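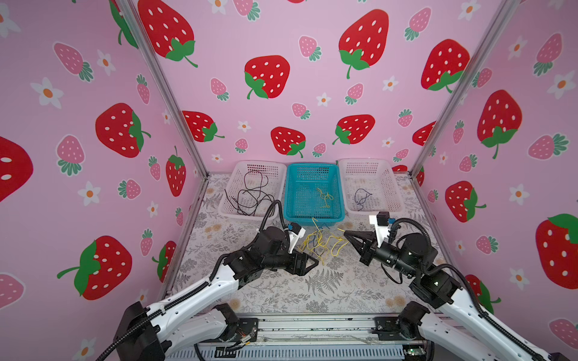 June, notebook p. 40. Wire sort.

Start 9:10. Finally doing the hookup wire. The big tangle that came over from Gunden in the shoe box, plus whatever was in the bottom drawer, plus the stuff Sayaka swept off the soldering bench. All of it one lump at this point.

Goal for the morning: get it split by color, three baskets, one color per basket. Not by gauge. Gauge comes later, with the strippers and the gauge plate, and by somebody with better eyes. Tried doing both at once last time and gave up in under an hour with everything back in the drawer.

Baskets: the plastic mesh ones. Went back and forth on bins vs. baskets. Maruyama bins are nicer (solid sides, lids) but the lids mean people put a lid on a mess and walk away. Mesh you can see into from the side. Downside, thin stranded ends poke through the slots and hook. Note for later: if anything thinner than what we have now goes in, needs a liner. Sheet of card would do.

Wipe baskets out before use. Isopropyl, paper towel. Didnt do it this time, see below.

Rule agreed with Sayaka before starting:
- dark stuff (brown, black) together, one basket. We use them for the same things anyway and telling dark brown from black under the shop lights is a waste of a morning
- yellow, its own
- blue, its own
- anything else: back in the shoe box, do not invent a fourth basket

Length cutoff 14 cm. Shorter than that isn't worth keeping except yellow, where we are low and Sayaka uses the stubs for jumpers on the Monia boards. So yellow stubs stay. Write that on the label or somebody will toss them.

9:35. Dark first. Easy, mostly long pieces and it comes out of the lump as a bundle. Put in loose. Did not try to coil it. Regret that a bit, it's springy and climbs out.

9:50. Down to the yellow/blue knot, which is the actual problem. Things that helped:

Don't pull. Obvious, did it anyway, made a hard knot in the first minute. Lift the pile and let it hang, give it a small shake, put it down, look for an end that moved.

Work from the ends with no tinning. The tinned ends are stiff and catch in every loop they go past. Either snip the tinned bit off (lose 10 mm, who cares) or leave those wires for last.

Spread it flat on the cloth. The cloth is good for this, bit of grip so the pile stays where you put it. On the bare bench it all slides together again. Only complaint is the print, gray ferns, and a gray offcut goes missing on it instantly. No gray in this batch so fine.

Yellow over blue, always the same direction. When you free a yellow one take it straight to its basket, don't park it next to the pile. Parked wires rejoin the pile. I parked four and got three back in the knot. 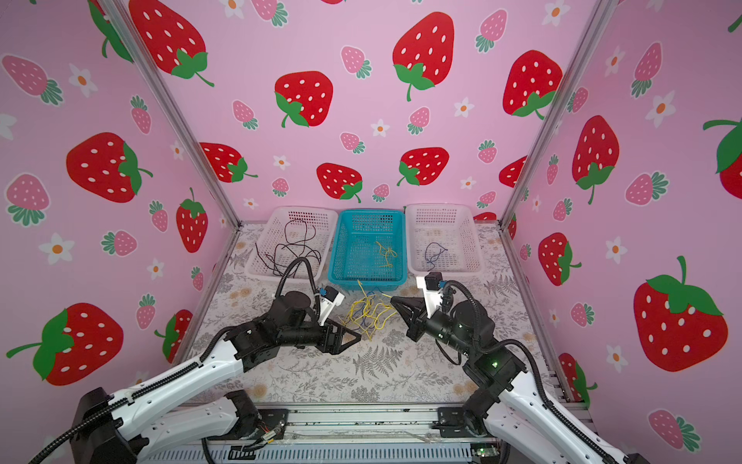 Mid-sort. Dark wires left, yellow in the middle, blue right. Yellow/blue knot still out front.

10:20. Coffee. Sayaka looked in, says the blue should be on the left beacuse the blue reels are on the left in the cabinet. Fair point. Not moving it now. Will swap when the baskets go to the shelf, write it on the shelf plan.

She also asked why the turquoise basket is for yellow and not for blue. No reason. It was the one in the middle. Agree that it is confusing, people are going to see a blueish basket and drop blue in it. Options: (a) swap, (b) label, (c) get a third white one from Skomasach with the next order. Going with (b) today and (c) if there's anything else to order. Label text: YELLOW ONLY, SHORTS OK.

10:45. The drape. Dark bundle keeps hanging over the front of its basket. If a wire is over the rim it catches the next basket when you lift it and then the whole row comes along. Fix for next batch: figure-eight over two fingers, half turn of tape at the waist, then in. Adds time, but less than picking it all up off the floor. Velcro ties would be better, we had a pack of 190 and I can find maybe a handful. Where did they go. Check the cable cart and the drawer under the scope.

Blue notes. The blue is the thin flexible one, silicone-ish feel, have not checked the spool for what it really is. It does not hold a coil. You wind it up neat, let go, and it opens out into loops over the bottom of the basket. It also finds the slots. If it has to live in mesh, it needs a tie at two points, one isn't enough. Tried one on a test piece, the far side just fans out.

Also blue has the worst self-knots. Small cluster that looks like a knot but mostly isn't: push the loops toward each other instead of pulling apart, and look for the one strand that goes slack. Worked on two out of three. Third one I cut.
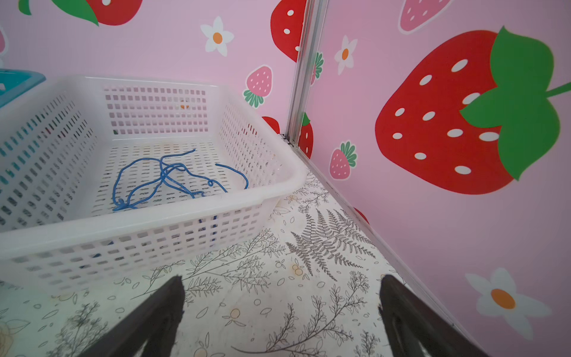 Blue in its basket. Tangled, no tie on it. Marks on the basket floor need cleaning.

Re the marks: light smudges on the inside of the white one. Flux? Old tape glue? Doesn't matter for wire but if it's flux it'll end up on the insulation and then on the tip. Empty and wipe before the next lot goes in. Same goes for the other two, have not looked closely. Should have done it first like I wrote up top.

11:15. Stopped here for the morning. Remaining:

- finish the yellow/blue split. Do it sitting down
- tie the dark bundle, get it inside the rim
- tie blue, two points
- wipe baskets
- labels x3, printer is out of the 12 tape, use the paper ones and clear tape over
- shelf plan: blue left, yellow middle, dark right. Tell Sayaka it's changed so she doesn't change it back
- shoe box: go through the odd colors, see if there is enough red to bother with

Questions for Sayaka Sasaki (leave page open on her bench):
1. Do you still want the yellow stubs if they have no stripped end? Some are really short.
2. Is dark brown really ok mixed with black for the Monia power leads? I said yes above, you are the one who has to trace them.
3. Did we ever settle whether the Gunden wire is tinned copper or plain. If plain I'd rather keep it separate before it all looks the same.

Added in pencil, after lunch: (SS) 1 yes down to a thumb width, under that bin them. 2 ok for signal, NOT for power, pls pull the brown for power leads and tag it. 3 never settled, scrape one and look.

So the dark basket has to be split after all. Still not a fourth basket. Tag the brown with white tape at one end and leave it in with the black. Do that tomorrow in daylight, by the window, can't tell them apart in here.

Ordering list so far: velcro ties, one white mesh basket same size (measure it first, the last ones came too deep for the shelf), 12 label tape, card for liners if Skomasach has it cut. If not there is a guillotine upstairs.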